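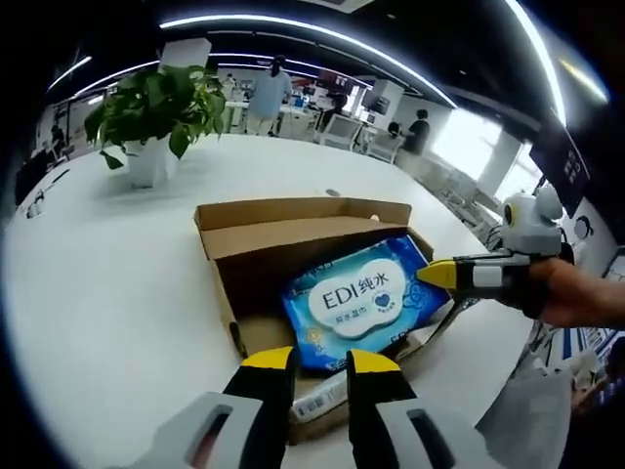 Feuchttücher im Karton, zwei Greifer davor: Am runden Tisch entstehen die Daten, mit denen Tirska arbeitet.

»Die Feuchttücher sind unser strengster Gutachter«, sagt die Softwareentwicklerin und rührt in einem Kaffee, der schon beim Einschenken lauwarm war. Sie leitet bei Benivton das Team, das Tirska schreibt, und möchte ihren Namen nicht in einem Text lesen, in dem es so oft um Pappe gehen wird. Ihr Kollege, zuständig für die Wahrnehmung, hat weniger Bedenken gegen Pappe, schließt sich dem Wunsch aber an.

Tirska ist der Teil der Software, der aus vorgeführten Handgriffen lernt, wie zwei Greifer gemeinsam einen Karton aus- und einräumen. Vorgeführt wird von Hand. Jemand hält die Greifer, die Kameras darauf sehen zu, und am Ende liegt auf der Platte eine Aufnahme, von der alle hoffen, dass sie brauchbar ist. »Hoffen ist ein großer Teil der Methode«, sagt er. »In der Projektskizze stand dafür ein anderes Wort.«

Für die aktuelle Fassung haben sie 625 Vorführungen verwendet. Aufgenommen wurden mehr, wie viele, will keiner von beiden sagen. Der Rest fiel durch die Prüfung, die sie ebenfalls selbst geschrieben haben und auf die sie stolzer sind als auf das Lernverfahren. Sie heißt Clelero und tut im Wesentlichen eines: Sie vergleicht die Zeitstempel der beiden Greifer und wirft alles weg, was um mehr als 20 Millisekunden auseinanderläuft.

»Das klingt nach Buchhaltung«, sagt sie. »Ist es auch. Wir haben im Frühjahr vier Wochen lang am Netz herumgeschraubt, weil der rechte Greifer immer eine Idee zu spät zufasste. Neue Verlustfunktion, andere Schrittweite, das volle Programm. Dann hat jemand die Uhren nachgesehen.« Der rechte Greifer hatte fleißig gelernt, zu spät zu kommen, denn genau das stand in den Daten. »Er war ein ausgezeichneter Schüler.«

Dass ausgerechnet Verpackungen auf dem Tisch landen, hat mit ihrem schlechten Charakter zu tun. Würfel, findet der Kollege, seien im Labor aus gutem Grund beliebt: Ein Würfel bleibt ein Würfel, auch wenn man ihn anfasst. Eine Packung Feuchttücher dagegen gibt nach, liegt schräg, spiegelt und sieht nach jedem Griff ein bisschen anders aus. Beutel seien noch schlimmer. »Bei durchscheinender Folie schätzt dir das Tiefennetz mit großer Zuversicht die Rückwand des Kartons. Es liegt völlig daneben und ist dabei so überzeugt, dass man ihm fast nachgeben möchte.«

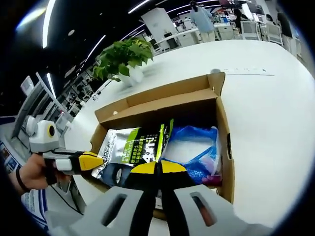 Inzwischen verlässt sich Tirska bei solchen Flächen nicht mehr auf die Tiefe allein. Die Software gibt für jeden Griffpunkt zusätzlich aus, wie sicher sie sich ist, und der Planer nähert sich langsamer, wenn der Wert sinkt. In der ersten Version führte das zu einem Greifer, der sich dem Karton näherte wie ein Gast einem Buffet, bei dem er nicht weiß, ob es schon eröffnet ist. »Da mussten wir eine Untergrenze einbauen«, sagt er. »Irgendwann muss man auch mal zugreifen.«

Der Planer selbst stammt aus einem älteren Projekt, Gaillard, das intern einen gemischten Ruf genießt. Gaillard konnte Bahnen für einen Arm berechnen, und zwar gut. Für zwei Arme rechnete er zwei gute Bahnen, die sich über der Mitte des Kartons trafen. Heute bekommt jeder Greifer die geplante Bewegung des anderen als bewegliches Hindernis mitgeteilt. Das kostet Rechenzeit, und es gibt Fälle, in denen beide höflich warten.

»Zwei Greifer, ein Beutel, kein Fortschritt«, fasst sie zusammen. Nach 2 Sekunden Stillstand entscheidet deshalb eine feste Regel: Links zuerst. Eine elegantere Lösung liegt seit August in einem Entwicklungszweig und wartet auf jemanden mit Zeit.

Ob es nicht seltsam sei, so viel Forschung an eine Frage zu hängen, die jede Aushilfe im Lager in einer Viertelstunde beherrscht? Sie findet die Frage berechtigt und ein wenig gemein. »Die Aushilfe hat vorher zwanzig Jahre lang Dinge angefasst. Das vergisst man beim Stundenlohn gern.« Er ergänzt, die Aushilfe brauche auch keine Kalibrierung nach der Mittagspause. Die Kameras schon: Wird ein Greifer etwas zu beherzt abgelegt, verschiebt sich die Zuordnung zwischen Bild und Fingerspitze, und die Aufnahmen des Nachmittags sind für Clelero ein Festmahl.

Eine Prüfung vor jeder Sitzung gibt es inzwischen, ein kleines Skript, das mit beiden Greifern einen bekannten Punkt anfahren lässt und sonst den Start verweigert. Beliebt ist es nicht. Es gab eine Option, die Prüfung zu überspringen, sie hieß im Quelltext »nur_heute« und wurde täglich benutzt. Sie hat sie eines Abends gelöscht und am nächsten Morgen vorsichtshalber zu Hause gearbeitet.

Als Nächstes soll Tirska erkennen, wann ein Griff misslungen ist, und von selbst neu ansetzen. Bislang schließen die Finger, der Planer meldet Erfolg, und beide Greifer fahren zufrieden davon, auch wenn der Beutel noch im Karton liegt. Aus der Öffnungsweite der Finger lasse sich einiges ablesen, sagt er, nur leider bei dünner Folie fast nichts. Man denke über den Motorstrom nach. Sie denkt eher über mehr misslungene Vorführungen nach, damit das Netz auch das Scheitern einmal zu sehen bekommt.

»Davon hätten wir genug gehabt«, sagt sie und sieht ihren Kollegen an. »Aber die hat Clelero ja gelöscht.«

Er hat, wie er versichert, noch irgendwo eine Sicherung.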